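# promidport-recettes

2 475 vues · 3 commentaires · Partager

Salut ! Si vous lisez ceci, c'est que vous avez cloné le dépôt, ou que vous cherchez une recette de pain sans trop savoir où vous êtes tombé. Dans les deux cas, bienvenue. Je range ici mes recettes de levain depuis que mon vieux cahier a pris un litre de lait, et comme je passe mes journées devant un terminal, j'ai fait ça en fichiers texte avec un petit script autour. Le script s'appelle Semix, il multiplie les quantités et il additionne les farines, rien de bien savant.

## Ce qu'il y a dedans

- `recettes/` : une recette par fichier, en Markdown, avec les poids en grammes
- `levains/` : mes carnets de rafraîchis, un fichier par levain
- `semix.py` : le script de calcul
- `journal.csv` : toutes les fournées, avec farine, hydratation, durée de pointage et une note sur dix (la mienne, donc généreuse)

Le journal compte 244 lignes. Les premières sont assez mal remplies, je notais « bon » ou « bof » dans la colonne durée. J'ai laissé tel quel, ça me fait rire de les relire.

## Installation

Il faut Python, n'importe quelle version pas trop antique. Pas de dépendances. Vous vous placez dans le dossier et vous tapez :

 python semix.py recettes/campagne.md --pains 3

Semix vous sort les quantités pour trois pains, levain compris. Attention, il arrondit au gramme, y compris pour le sel, ce qui est idiot sur les toutes petites fournées. Si vous faites un seul petit pain, regardez le chiffre dans la recette et pesez à la main.

L'option `--hydra` change l'hydratation à la volée. Je m'en sers tout le temps en été. En juillet ma cuisine devient une étuve, la pâte file entre les doigts et je redescends de plusieurs points sans même réfléchir !

## Les levains

J'en ai deux. Le premier, Hullska, est un levain de seigle très ferme, assez acide, qui supporte le frigo comme un champion. Le second, Chaturvedi, est au blé, liquide, plus doux, et il boude dès qu'on l'oublie un week-end. Les noms viennent d'une soirée entre amis et je n'ai aucune intention d'en changer, les chemins de fichiers sont écrits en dur dans le script de toute façon.

Pour les rafraîchis je garde la même habitude partout : une part de levain, deux parts de farine, et l'eau selon la consistance voulue. Je note l'heure, la température de la pièce quand j'y pense, et l'odeur. Oui, l'odeur ! « Pomme », « yaourt », « colle à papier peint » (pas bon signe, celle-là, deux rafraîchis de suite et ça repart).

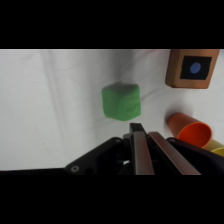
*Crédit photo : l'auteur du dépôt. Cube de mousse vert sur tissu blanc.*

Côté pétrissage, je fais presque tout à la main, avec des rabats. Je mélange farine et eau, je laisse tranquille 90 minutes, puis j'ajoute le levain et le sel. On m'a dit que c'était long. Peut-être, mais pendant ce temps je fais autre chose, et la pâte est tellement plus facile à travailler après que je ne reviendrai pas en arrière.

## Format d'une recette

Chaque fichier commence par un bloc de poids, un ingrédient par ligne, le nom puis deux-points puis le nombre. Semix ne lit que ce bloc. En dessous vous écrivez ce que vous voulez : méthode, humeur, insultes au four. Évitez simplement les deux-points dans le nom des farines, le script se prend les pieds dedans et je n'ai toujours pas corrigé.

## Limites connues

Les notes du journal ne valent rien pour des statistiques. Un seul boulanger, un seul four (qui chauffe trop à gauche), des farines achetées au gré des promos. Si vous voulez tracer des courbes, faites-vous plaisir, mais n'allez pas en tirer une loi générale sur la fermentation du seigle.

Les temps de cuisson sont ceux de ma cocotte en fonte. Sur pierre, surveillez davantage, la croûte colore plus vite chez moi dans ce cas-là. Et la brioche au levain du dossier `recettes/essais/` est ratée, je la garde parce que je compte bien m'y remettre.

## Contribuer

Envoyez vos recettes, ça me fait vraiment plaisir ! Un fichier par recette, les poids en grammes, pas de « tasses » s'il vous plaît. Pour les levains, ouvrez plutôt un ticket avec votre carnet en pièce jointe, je l'ajouterai à la main.

Licence : faites-en ce que vous voulez, citez le dépôt si vous republiez le journal.

Dernière mise à jour : 5 septembre 2022

Partager · 3 commentaires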